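Print this page | E-mail this page

Osora Hand Gripper Guide
Section 2: Rules before and during recording

1. Put both grippers on the table and look at the fingers. If a pad has a crack, change the pair, also when the other one is good.
2. Lead each cable down from the hand, outside of the working area. A cable must never lie between the jaws.
3. Place the objects of the task away from the near edge. Hold both grippers above the table, jaws turned to the center, and wait for the tone.
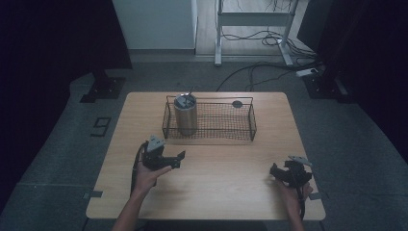
Ffion Rosser asks that we add one point to step 3: at Mevthorpe the people started to move already during the tone, and she had to reject 61 recordings in July. Please count the end of the tone as the start.

4. Move at the speed of normal housework. Do not throw or push an object with the back of the gripper.
5. Open the jaws fully before you go to the next object.

CAUTION: Keep fingers of the free hand out of the jaws, even when the power is off.

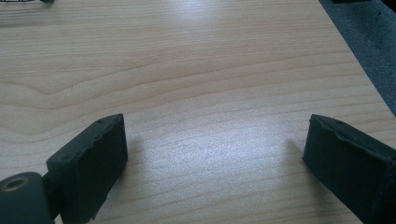 6. When the jaws are open, hold still for two seconds. The Skater software uses this pause to set the zero of the opening.
7. Close slowly until the pads touch the object, then lift.

Note: After 3000 closings the pads must be replaced. Write the change in the log with your name. Questions about the log go to Sutrisno Tuhumury.

Last updated: 12/28/18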